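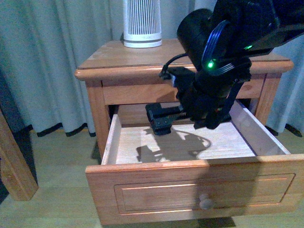 Old Drawers Get a Second Life at the Zenstead Workshop

Jul 7, 2023

It has been a lovely, busy start to the summer at Zenstead, the little repair workshop on the edge of Wirnilach, and we are so pleased to share the news that the bedroom furniture drive has now taken in 437 pieces! Most of them are nightstands and small cabinets in light, honey-colored wood, the kind so many of us grew up with (and quite a few of us still keep beside the bed), and nearly every one came in with the same complaint, which is that the drawers stick, or rattle, or simply refuse to come out when you are half asleep and hunting for your glasses.

The folks at the workshop like to begin with the drawer. Out it comes, everything inside goes in a box, and then the bare boards get a good look in daylight, along with the sides and the small round knob if it has one. A few scuffs on the top are left alone unless the owner asks otherwise, and we have to say we rather like them that way, as a nightstand that has held a lot of teacups ought to look like it.

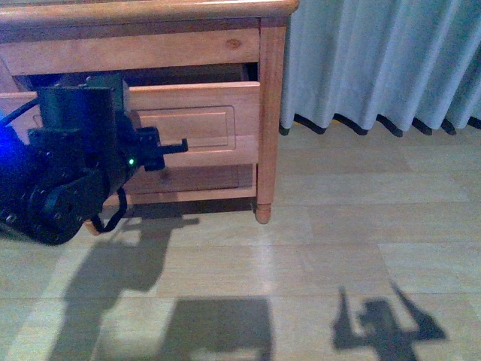 Lower drawers tend to need the most patience, being the ones that get stuffed with winter blankets and then forgotten until November. A little plain candle wax rubbed along the runners does wonders, and if that isn't enough, the edges are sanded very lightly and tried again. It is slow work, but there is something so satisfying about a drawer that slides home with one finger.

So far 319 of the pieces have been finished and are heading back to their owners or on to new homes through the Zoltonano furniture exchange, which has kindly offered space in its front hall all summer long. The Rieger hardware store on the square is also setting aside knobs for anyone who needs a match, so do bring your old one along in a pocket.

Drop-off stays open for 2 more weeks, and the doors open at 11 each morning. Please empty your drawers before you come, and tape them shut for the ride over.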